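Help wanted at Kershaw Hall: tray setter and bench hand, part time

I'm Kieran Mapplebeck and I look after the small-parts benches at Kesari, up on the third floor of Kershaw Hall. I need one more pair of hands from June, so if you like neat little jobs and a radio in the background, read on!
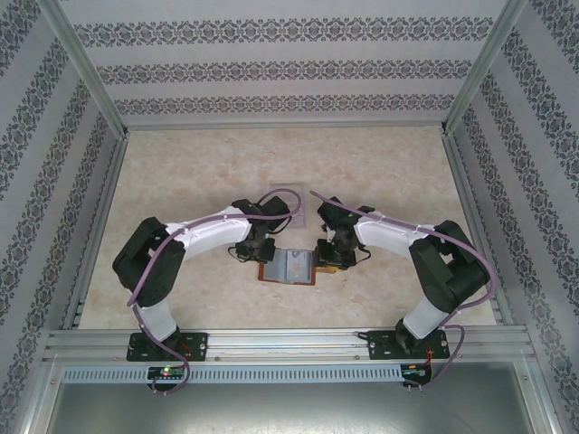
What you'd be doing

Mostly you'd be setting things out and putting them back. A flat piece goes in its tray, a small block goes next to it, somebody checks the spot against the sheet, and off we go to the next one. Then at the end of the run you wipe down the surface (we have the beige marble-look tops, which show crumbs like you wouldn't believe – please eat your lunch in the kitchen), put the trays back in the rack and write up the log.

There's a bit of paperwork too. Every tray has a card, and the cards live in the gray cabinet by the door of room 709. I set up the filing myself and I'm kind of proud of it, so you'll get the full tour whether you want it or not.

Hours and pay

Shifts are 3 hours, mornings or afternoons, your pick. Mornings start at 8:30 and afternoons at 1:15. Pay is $78 per shift, paid every two weeks through Cokent, the agency that handles our payroll. The job runs for six months to begin with, and I'd love to keep a good person on after that.

Who I'm looking for

You don't need a degree or any experience in a shop. I'd like someone who puts things back where they found them, can read a simple layout sheet, and will tell me when a part looks bent or chipped. Steady hands help a lot. You'll be on your feet for part of the shift, but we have decent stools and you can switch whenever you like.

Long sleeves need to be rolled up at the bench, and rings and bracelets come off. There are lockers.

How to apply

Send me a few lines about yourself and which shifts would suit you. Skip the formal cover letter – I'd much rather hear about a drawer you organized or a model kit you finished. Put "Zorkusach trays" in the subject line (that's the name of the project) so it lands in the right folder. I'll invite people in for a half-hour try at the bench, and you'll hear back from me either way. Street parking is free after 1 p.m., and the bus stops right out front.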